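Fairs & Visits > Record fairs > Reports

Lorness record fair, 5th October

Print this page | E-mail this page

Got there late, train trouble, so this is a quick one. Notes mostly typed on the way home.

Hall is the old bus depot behind the station. 284 tables according to the floor plan, over two levels, and the upstairs ones get half the foot traffic, which the upstairs sellers will tell you about at length. Seven dollars in, three if you come after two. Coffee line long. Soup good.

First stop Tarar, the pressing plant from up the coast. They had a small press running on the ground floor, hand fed, doing a one-sided single while you wait. Loud! Smelled like a hair dryer. The band on it is Brindelov, local four piece, played the opening set at noon and then stood next to the press signing sleeves. Run of 200, hand stamped. I got one and haven't played it yet. Center hole looks ok.

Brindelov's set: short, heavy, no talking between songs. The drummer had a kit with no toms. Sound in that room is terrible, all concrete, but they turned the guitars down and it worked better then I expected. Singer sat on the edge of the stage for the last two. People who had come for the jazz crates stayed and watched, still holding their bags.

Then upstairs for the Rindden room. Rindden is the label that did most of the good Lorness stuff from 2000 onward and they've been sorting out their paperwork for the anniversary box, due November. Tour sheets, set lists, plate orders, letters from fans. Talk was supposed to be half an hour, ran to nearly an hour. Main points as I got them down:

- the box is five LPs plus a book, the book is mostly letters and flyers
- two of the master tapes are gone, those sides will come from clean vinyl copies
- no download code. Somebody booed
- the live side is from the depot itself, back when it still had buses in the other half
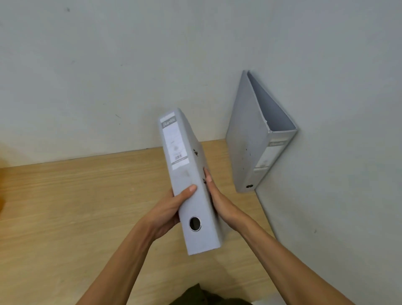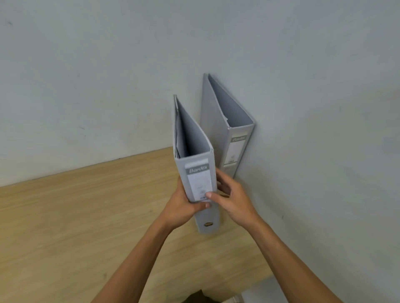
Oğuzhan Yüksel thought the talk skipped the main question, why the early singles are being left off the box when those are what people want, and said he'd sooner pay for two discs of singles than for a book. The answer from the table was that the rights on three of them are still split between band members who don't speak. Fair enough I suppose. He wasn't having it, and plenty of heads nodded along with him.

Back downstairs for the bins. Prices up on last year, metal especially. Soundtracks cheap and plentiful. A whole table of nothing but marching bands, doing decent buisness. I came away with the single, two beat up soul compilations and a tote bag I didn't need. Card machines went down around three and the line for the cash machine went out the door, so bring cash next time.

Missed the DJ set at the end, train again. If anyone taped it drop me a line.

Print this page | E-mail this page

Related items
Tarar plant: a morning at the presses
Brindelov at the Lorness boat club, live review
Rindden box set: track list so far
Spring fair dates and table bookings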